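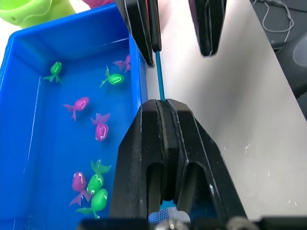
How to sort out a toy cupboard in one afternoon

I put this job off from January until the clocks changed, so no judgement from me if yours is bad. Mine was a tall Drestier cupboard in the back room with everything shoved in on top of everything else, and I'd got into the habit of opening the door with my foot ready to stop the avalanche!

Step 1: Get it all out

Every last bit, on to the floor or a big table. I started at 7 in the morning on a Monday with a pot of tea and had the shelves bare before the second cup. Give them a wipe while you can reach the back.

Step 2: Make your piles

Go by how things get played with. Bath toys and fishing games together, building bits together, dressing up in its own heap. I tried sorting by age once and it lasted a week (the little one wants whatever the big one has, of course).

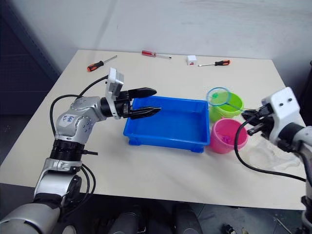

Puzzles need a bit more patience. Tip each one out, check it against the lid and write the number of pieces on the bag in marker pen. We had 40 pieces of one farm jigsaw that should have had a lot more, and I'm still finding bits of cow behind the radiator.

Step 3: Find the right containers

Shallow beats deep, every time. Children tip deep boxes upside down to get at the thing on the bottom, and then you're back where you began. I use Ivura trays for small pieces and a couple of lidded Horrocks crates for the train track. Measure your shelves first – I didn't, and had to take two crates back.

Step 4: Label and put away

Pictures work better than words if yours can't read yet. I printed little drawings and stuck them on with clear tape. Favourites go at child height, anything with paint or glue goes right at the top.

Leave one shelf empty if you can bear to. Birthdays come round fast, and ours was full again by the summer holidays.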